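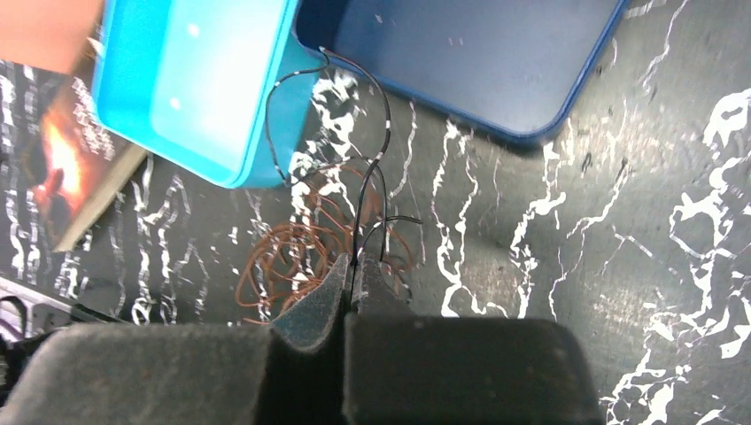
What is the first thing to do with a bench covered in mixed small materials?

Set out the containers before touching the materials. Each container is given one category, and the category is written on the bench sheet. Sorting begins only when every container has a place on the surface and can be reached without lifting another one out of the way.

Plavov College of Applied Trades
Workroom Practice I – Unit 6
Sorting and Storing Small Flexible Materials
Instructor of record: Xóchitl Nava
Workroom supervisor: Apolinar Beltrán

Scope of the unit

Unit 6 covers the handling of thin, flexible stock that does not stack: wire, cord, string, elastic bands, narrow strip and short lengths of insulated lead. Rigid parts such as screws, spacers and terminals were treated in the previous unit and are mentioned only where the two kinds of material share a bench.

Students are expected to have read the storage chapter of the Olszewski workroom manual before the practical session. The reading is short and will not be repeated in class.

Terms used in this unit

Tangle. Any quantity of flexible stock whose strands cross one another and cannot be lifted out singly. A tangle may be a single long piece or many short ones, and the difference is often impossible to tell by looking at it.

Tray. A shallow open container with a flat base. Trays are used for material that is still being worked on.

Bin. A container deep enough that its contents cannot be seen from the side. Bins are used for material that has been identified and counted.

Rack. An upright organizer with several compartments. A rack holds packaged goods and finished bundles. Loose strands are not to be placed in a rack, particularly one with perforated or mesh walls.

Open surface. The part of the bench on which no container stands. At least one third of the bench is to be kept as open surface at the start of the exercise.

Arrangement of the bench

Containers stand toward the back of the bench, with the open surface in front of them. The rack goes to one side. Students who write with the left hand may reverse the arrangement, provided that the bench sheet is marked accordingly.

Color is used as a guide to the eye and has no fixed meaning in this workroom. A red tray does not signify waste, nor does a blue tray signify finished work. Earlier editions of this handout assigned a meaning to each color. That system was withdrawn in March, and any copies of the old color chart should be discarded. The bench sheet is now the only record of what a container is for.

Dark bench tops are preferred for pale and copper-colored stock. A strong vein or pattern in the surface can hide a single fine strand, and the student should pass a flat hand lightly over the area before declaring it clear. This is done again at the end of the session.
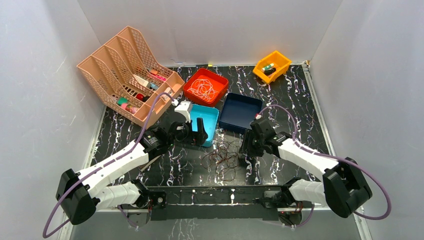 Figure 1. Containers grouped at the back of the work surface, navy tray empty; brown tangle on the open surface in front.

Students should note the position of the working tray. It is kept close to the material and may be turned slightly if that brings its edge nearer to the hand. Exact alignment is not graded in this unit. Containers that rock or slide are to be exchanged at the supply window.

Handling a tangle

The following procedure applies to wire, string and bands alike.

Place the whole tangle on the open surface. Do not begin work on it inside a tray, where the walls hold the loops together.

Spread it gently with the fingertips until it lies in a single low heap. Pulling at this stage tightens the inner loops and is the most frequent fault recorded at assessment.

Look for a free end. With insulated lead the end is usually stiffer than the rest and will stand a little away from the heap. With fine bare wire it may be necessary to turn the heap over once.

Where two kinds of material are caught together, remove the thicker one first. Hold it near its end, ease it outward and stop whenever the finer material begins to travel with it.

Lay each freed piece straight on the surface until there is enough to make a bundle. A bundle of wire is coiled around two fingers and closed with its own end. Bands are not coiled – they are placed flat in the tray.

If no free end has been found after five minutes, the tangle is labeled and passed to the supervisor. It is not to be cut. Cutting is taught in Unit 7 and requires signed permission from Mr. Beltrán.

Mixed contents

A tray may hold a tangle of one material while it waits its turn. It may not hold two materials unless they arrived joined and the bench sheet says so. Small packaged items, tubes and boxes found among the loose stock go to the rack or to a bin, according to size. They are recorded by type, and their packaging is left closed.

Curled strip needs particular care. Translucent strip is easily overlooked against a pale wall, and it tends to spring upward when set down. Give it a tray of its own with room for the curl. It should not be flattened under another container. 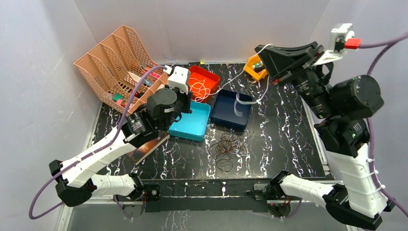
Figure 2. Curled translucent strip in the navy tray, with white string in the red tray and the light blue tray left free.

Flat pieces with a reflective face are kept on the open surface, apart from the heap, until they can be wrapped. Fimer sleeves are stocked for this purpose in the second drawer of each bench. One sleeve is used for each piece.

Practical exercise

The exercise is carried out in pairs in the Bririne Workroom and lasts 60 minutes. Each pair receives one box of mixed stock and a blank bench sheet. The teaching stock contains nearly 900 pieces in total and is divided by weight, so the boxes will differ in content. No pair is expected to finish its box.

One student sorts while the other keeps the sheet. The roles are exchanged at the midpoint on the instructor's signal. The student keeping the sheet may point to a free end but may not touch the material.

During the last ten minutes all remaining tangles are placed in trays and labeled. Empty containers stay on the bench for inspection. They are returned to the shelf after the sheet has been signed by both students.

Assessment

The exercise is marked out of 20. Ten marks are given for the condition of the sorted material, six for the bench sheet and four for the state of the surface at the close. Kinked wire loses marks under the first heading. A missing label loses marks under the second, even where the contents of the container are plain to see.

Students who are absent must arrange a repeat session with Ms. Nava. The completed bench sheet and the written answers below are due by May 31, 2026.

Written work

Answer both parts in full sentences, using no more than one page for each.

Part 1. Describe the tangle that gave you the most difficulty. State where you found the first free end, and explain what you would change in your handling of a similar piece.

Part 2. Draw the layout of your bench as it stood at the midpoint of the session. Mark the open surface, and name the category assigned to each container.

Supplies

Pairs should collect labels, a soft pencil and a box of stock from the supply window before taking a bench. Long sleeves are to be rolled and fastened. Rings and bracelets are removed before handling fine wire and may be left in the lockers outside the workroom.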